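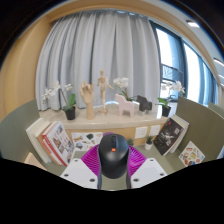 Figure 1. The countertop display, with a computer mouse in front of it.

Home Courses Student Work Archive Contact

6/24/25
By a second-year student, Interior Studies, Tremow College

A Shelf You Can Live With: Styling the Low Cabinet in the Wavness Room

When our class was given the Wavness Room to work with this spring, most people wanted the big window or the seating corner, and I ended up with the low cabinet. I was a little disappointed at first (it's a cabinet!), but I grew very fond of it, and this report is my attempt to set down what I did with the top of it and why I kept changing my mind.

The brief from our course was short. We had to take one surface in the room, dress it with things that could be borrowed or bought for no more than 118 dollars, and leave it in a state that people could work beside. That last part mattered to me more than I expected. The room is used for drawing sessions and for plain old computer work, so whatever went on the cabinet had to be pleasant to look up at from a screen and mustn't get in anybody's way.

The cabinet itself

The cabinet has a white countertop and a light wooden front, and there are two white outlets on the front panel, side by side. I spent far too long at the beginning trying to think of ways to hide those outlets. I sketched a hanging cloth, then a basket, then a tall plant standing on the floor. My tutor group pointed out, kindly, that people need to plug things in. So the outlets stayed in plain sight, and I put a small succulent in a white pot at the foot of the cabinet just below them, with another small green plant near it. I like that the white pot picks up the white of the outlet covers. It makes them look as if they were invited.

Choosing the flowers

I knew I wanted orchids from the first week. My grandmother kept them on every windowsill she had, and I've always thought they do a lot for a room without taking up much of it, with those long arching stems. I first planned on one, in the middle, like a centerpiece on a dining table. It looked lonely. Two looked like a hotel desk. With three, spread along the counter, the whole length of it finally felt cared for, and the pale flowers made a kind of loose line that your eye can follow toward the window.

The black pots were a separate argument I had with myself. White pots would have disappeared into the white counter, and I had a soft spot for terracotta, but the black gives the flowers something to stand on, so to speak, and it looks good under the green leaves.

The figures

Between the flowers I wanted objects that belonged to a room where people draw. The wooden hand came first, upright on its round stand with the fingers a little spread, and the artist's mannequin went right next to it. I must have posed that mannequin a hundred different ways. Standing straight it looked bored, and sitting down it vanished behind everything else. Mid-stride with one arm up, it looks like it's hurrying to catch somebody, and that cheered me up every time I walked in, so that's the pose I settled on.

The horses were the part I was least sure of. They're both the same blocky sort of shape, a pale pink one and a smaller black one, and I found them at the Stilletti secondhand hall on a rainy afternoon when I was really looking for a lamp. I worried they would seem childish beside the hand and the mannequin. But the pink one is wooden too, and the black one goes with the pots, so between them they tie the two ends of the display together. I tried them facing off from opposite ends of the counter, and it looked like a chess problem. Side by side they get along much better.

Measuring and moving

For the planning stage I marked out a strip 242 centimeters long on the floor at home with masking tape and moved mugs and cereal boxes around on it. It sounds silly, and my roommates thought so too, but it saved me a great deal of carrying. I'd recommend it to anybody doing this project next year. The trouble is that a cereal box has no stems, and the orchids lean out well past their pots, so I had to leave more space than the tape had told me.

What people said

I left a comment sheet in the room and got back roughly 60 remarks, some of them only one word. Most were about the flowers. Several people asked where the pink horse came from, and two asked whether they could use the mannequin for practice, to which the answer is yes, please, only put it back walking. One person wrote that the counter had too much on it. I thought about that comment more than all the nice ones, and I do think the right-hand part could breathe a little more.

What I would change

In July the room passes to the Kamolrat summer course, and the display will stay up for them with a care note for the orchids. If I had another few weeks I'd try the black horse a little farther from the pink one, and I'd look for a third plant for the floor, something low and leafy. I'd also still like to find that lamp.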